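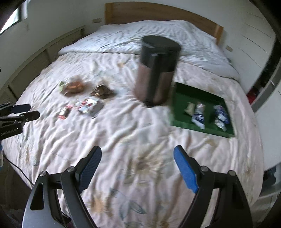
Snacks out on the bed, canister near the middle, the small packets on the green mat.

Snacks first, clothes later
30 Dec 2025

Quick one before the new year. Typing this between loads of washing so forgive the state of it.

A few of you wrote back after the last issue asking what I do about food on the Lurano trip. Train, then the long bus, then the other bus. Four hours on the 203 alone if the weather's bad, and in January the weather's bad. There's a kiosk at Grilinano where you change but I have never once found it open in winter. So. You bring your own or you go hungry and get cross with whoever's sitting next to you.

My way is to do the food before anything else goes in the bag. Clothes will squash into whatever space is left, a bag of anything crunchy won't. I used to do it the other way round and ended up with crumbs in my socks.

Why the bed

Everything on the bed. Floor is no good, I kneel on things. Kitchen side is always full of something else. The bed is big, flat(ish) and at the right height, and if you want to sleep that night you have to finish the job. Make it first though, duvet pulled up, comforter over the top. Mine's the old pink floral one, creased to high heaven, and small wrappers do slide down into the creases. Dark ones you can spot. Pale ones on a pale flowery cover, good luck. Give it all a pat down before you call it done. I found a mint in there last spring that must have been from the autumn trip.

The green mat helps with that. It's only a dark mat laid flat on top of the cover but the little wrapped packets show up on it straight away, the beige one, the blue and white ones, and they don't wander off. Anything on the mat is going in the coat pocket or the top of the bag. Anything off the mat is still up for discussion. No system beyond that and I don't want one.

A tea tray would do the same job. Or a dark towel, folded. Somebody suggested a baking sheet, too noisy for me but go ahead.

What goes where

Coat pocket. Small, wrapped, won't melt, can be opened with gloves on. That last bit matters more than you'd think. Try it at home with gloves before you go, some of those little packets have a notch so tiny you end up using your teeth.

Top of the bag. The clear bag, the brown and green stuff. I like clear bags for this, you can see how much is left without unpacking half your life on a bus seat. Put a clip on it or fold it over twice and use an elastic band. Not a peg, pegs ping off.

Side pocket. The canister, upright, lid checked. Then checked again. It's the tall one with the coppery brown body and the black lid and it is heavier than it looks on the bed, so balance it with something on the other side or the bag hangs crooked and your shoulder will tell you by Grilinano.

Bottom of the bag. Nothing edible. I mean it. You will not get to it, you'll forget it's there and in February it'll still be there.

Pouches

Had more questions on these than on anything else. The soft ones with a screw cap. I'm all for them. They lie flat, squash into a corner, and you can have a bit, put the cap back on and have the rest later, which you can't do with most things. Good on the second bus when the bends start and you don't fancy anything with crumbs.

Two warnings. Carry them cap up if you can and keep them away from anything with corners. And tighten the cap before you pack, then leave the pouch lying on the bed while you do everything else. If there's a drip you want it now and on a tissue. I lost a perfectly good guidebook to a pouch the winter before last and the pages from Lurano onwards still don't open.

The white and red one came from the Yazzie shop, bottom shelf, near the noodles. Can't read the lettering on it so I go by the pictures, and I've not been let down so far. Worth a rummage if you're passing, they get odd bits in after Christmas.

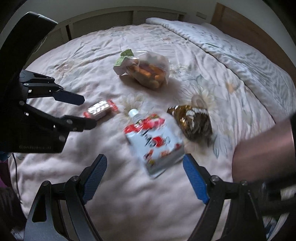 Chocolate and bars

Right, bars. One each per leg is plenty. They're the thing everyone overpacks. The heating on the 203 comes up from under the seats so if your bag's on the floor your chocolate is soup by the halfway stop. Bag on your knee or up on the rack. If you must have it on the floor then put the bar between a jumper and the outside of the bag.

Wrappers. Take a spare bag for rubbish. The bin on the bus is a rumour.

The swap

Some of you do this already. Get everything out on the bed and then ask whoever you're travelling with to take three things away. Not you, them. You'll argue for every single packet, they won't care. Whatever comes off goes back in the cupboard and is there when you get home late and the shops are shut. Best bit of the whole trip some years, opening the cupboard and finding the bits you didn't take.

If you're going alone, have a cup of tea and come back to it. Twenty minutes. It always looks like more food the second time.

Bag news

The Plumex one with the wide opening is holding up. Zip sticks a little at the corner, rubbed some candle on it, fine now. The side pocket is deep enough for a tall canister, which was the reason I got it, and the strap doesn't twist. Inside pocket is useless, too shallow, things jump out. I keep tissues in it.

Someone asked if the smaller size would do for Lurano. For one night, yes. With boots, no.

Before you zip up

Pat the cover down. Lids and caps again. Gloves in the pocket WITH the packets, not on top of the radiator where I left mine. Shake the comforter out by the window if you've had anything open on it. Mat goes in last, rolled up, it's handy as a tray on your lap and later on as something to sit on at the stop, the bench there is always wet.

Next issue

Boots and what to do about damp ones, as promsied in November, sorry. Also the new winter times for the 203 if they ever put them up. If you've got a pouch you swear by send me the flavour and where you got it and I'll put a few in. Savoury ones especially, I've only found sweet.

Washing's finished. Happy new year all, see some of you on the bus.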